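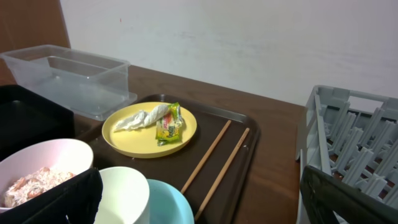

4. Linking your wallet to a Flilliven account

Before you trade or rent cards in Flilliven, you must link a wallet to your game account. One account can hold only one wallet. Please prepare your login and your recovery phrase, written on paper, before you start.

4.1 Open the game launcher and sign in.

4.2 Click your player name, then choose Account, then Wallet.

4.3 Press Link Wallet. A window with a six-digit code will open. The code is valid for 174 seconds.

4.4 Open the Tokar wallet on your phone and enter the code there.

Note: If the code expires, press Refresh. Do not close the window, or you must begin again from step 4.2. 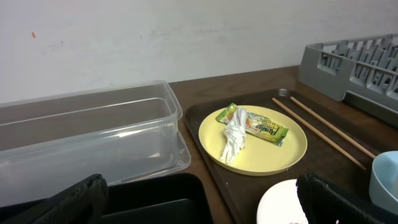

4.5 Check that the address on the phone and the address in the launcher are the same. Compare all characters, also the ones in the middle.

4.6 Press Confirm on both devices. The status changes to Linked.

Caution: Flilliven support will never ask for your recovery phrase. If somebody in the game chat asks for it, report this player.

4.7 Return to the game and open the Market tab. Cards which you earned before linking are moved to the wallet in groups of 1,000. A large collection can need several transfers, and you can continue to play during this time.

Note: Accounts made before 20th August must accept the new market rules first. If error 183 is shown, log out, accept the rules and repeat step 4.3.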